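Trendar Kitchen Recording Set
by Kasprzak, Drulside

Home / Teaching and recording / Trendar Kitchen Recording Set

A tabletop kit for people who want to teach a robot kitchen work by showing it how, over and over, with a person guiding the arm and every camera running.

In stock. Ships from our Drulside workshop.

What it is and how it came about

Trendar started as a pile of brackets and cables on Primo Villa's bench. He was trying to record himself guiding an arm through making breakfast, and he spent far more of his mornings matching up video files than he did making toast. One camera would start late, another would drop out when the cable got tugged, and by lunchtime he'd have a folder full of recordings that didn't agree about when anything had happened. So he built a little box that listened to everything at once and put a single clock on all of it, and then a second box for Nives Negri at the next bench (she'd been asking, very politely, for weeks), and by August we were wiring them up for people we had never met.

The set you can order today is that same idea with the rough corners taken off. It records the view from the wrist, the view from a fixed camera beside or above the table, the position of the arm and how far the gripper is open, and it keeps them together in one folder per attempt. You bring the arm, the table and the food. We bring the rest, and we're happy to talk you through it on the phone if you get stuck.

The wrist camera

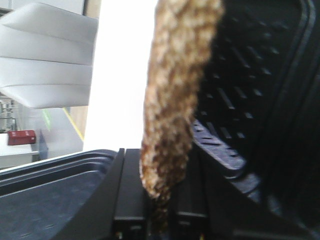
Most of the questions we get are about the wrist camera, and fair enough, it's the piece that does the hardest job. It rides along wherever the hand goes, so it sees things from very close up and at whatever angle the wrist happens to be, with the room tipping and leaning behind. We set the lens wide enough to keep the gripper itself in view the whole time, and we'd ask you to resist the temptation to crop it out later. When something brown and speckled is tapering down between the black blocks at the fingers, the place where it meets them is the part a model has to learn from, and it needs the slotted gripper plate right next to it to make sense of the distance. A bit of softness on anything so close to the lens is normal, and so is a very bright patch behind if the room has a lot of daylight coming in. You can turn the exposure down in the settings, but do it before you begin and then leave it alone for the whole session, please!

The camera clips to a ring that goes around the wrist and tightens with a thumb screw. The ring fits most arms made for tabletop work. If you aren't sure about yours, send us the diameter just behind the gripper flange and Rosario Barbieri will check it against the drawings and, if need be, cut you a spacer.

The fixed camera and its post

The second camera stands on a post that clamps to a table edge or a wall rail. It doesn't move, and that makes it the one you'll be most grateful for when you sit down to look through a long afternoon of attempts. Put it high enough to look down into whatever you're cooking in, and far enough back that the whole appliance fits with a margin of table around it. We like to leave a good stretch of tabletop in front for plates and bowls, because (as anyone who has cooked in a small kitchen will tell you) things always end up getting set down somewhere other than where you meant to put them.

Glossy tables are fine. People do worry about them, and I used to as well, but reflections of lamps and windows are a part of real kitchens and a model that has only ever seen dull gray cloth has a rude surprise waiting for it. Chairs in the background can stay too. If you have curtains or blinds, settle on open or closed for the session and write it in the notes.

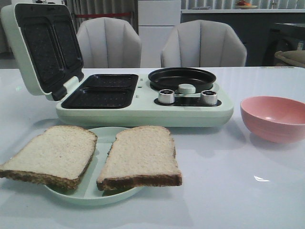

The notes, by the way, deserve more love than they usually get. Every attempt in Trendar has a text box attached, and it opens by itself when you press the pedal to stop. Write down what you were trying to do in the words you'd use to a friend - "put the bread in the left side and close the lid" - and mark whether it worked. Failed attempts are worth keeping as long as they're labeled as failures. Ingeborg Kofler, who looks after our software, has strong feelings about this and will tell you about them at length if you call in the morning.

The task cards

In the box you'll find a deck of 27 task cards, printed on wipe-clean stock. Each one names a small kitchen job and lists the things to change between attempts. They grew out of our own habit of always putting the plate in exactly the same spot without noticing, which feels tidy while you're doing it and teaches the system very little about plates.

A typical card for a combined breakfast machine, the kind with a sandwich maker on one side and a little frying pan on the other, goes like this:

Open the lid. Start some attempts with it closed, some with it partly raised.
Move the plate before each attempt. In front of the machine, off to the side, a little crooked.
Swap the food. Sliced bread on one run, a shrimp in the pan on the next.
Move or remove the bowl.
Turn a knob, on the cards that call for it, and leave the machine unplugged.

That last line matters to us. All the cards are written for a cold machine with the plug out of the wall. Recording with heat is possible, and some of our customers do it, but we ask that you talk to us first so that we can go over the cable routing with you.

Food gets tired when it's picked up again and again, bread especially. Use fresh slices when the old ones start to look sorry for themselves, or, if you have moved over to play food, say so in the notes so that the two kinds don't get mixed together.

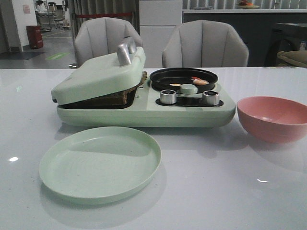
What comes in the box

Trendar recorder with power supply
Wrist camera with ring and thumb screw
Fixed camera with post and clamp
Start and stop pedal
Emergency stop extension cable
Cable sleeves, the stretchy kind
Deck of 27 task cards
Printed guide, spiral bound so it lies flat on the table

The starter library

With every set you also get a download code for our starter library. It holds over 4000 attempts recorded in our own kitchen corner, all of them trimmed, labeled and sorted by task card. You won't be able to train something for your own kitchen from it alone, and we wouldn't want you to buy the set believing that. Its real use is for getting your training code running while your own collection is still small, and for seeing what a well-kept folder looks like. Delia Riquelme went through the labels and fixed a great many of my typos, for which I remain thankful.

Good to know before ordering

The recorder holds 9 hours of both cameras at full quality, after which it asks you to move the files to a drive. It will never delete anything by itself. Files are saved in ordinary open formats and you don't need an account with us to read them.

You'll need an arm that can be guided by hand or with a leader arm, and that reports its joint positions over a network cable. The guide has a page of arms we have tried ourselves. If yours is missing from it, write to us anyway, as the list is always a little behind.

The warranty is 2 years and covers the cameras, the recorder and the pedal. Cables wear out when they're bent all day long, and we sell replacements at cost.

Returns are accepted on unused sets in the original box. If you've opened it and tried it and it simply isn't right for you, call the workshop and ask for Nives. She'll find a fair way to sort it out.

Related items

Trendar spare wrist ring
Trendar second fixed camera and post
Trendar pedal, extra long cable
Task cards, blank deck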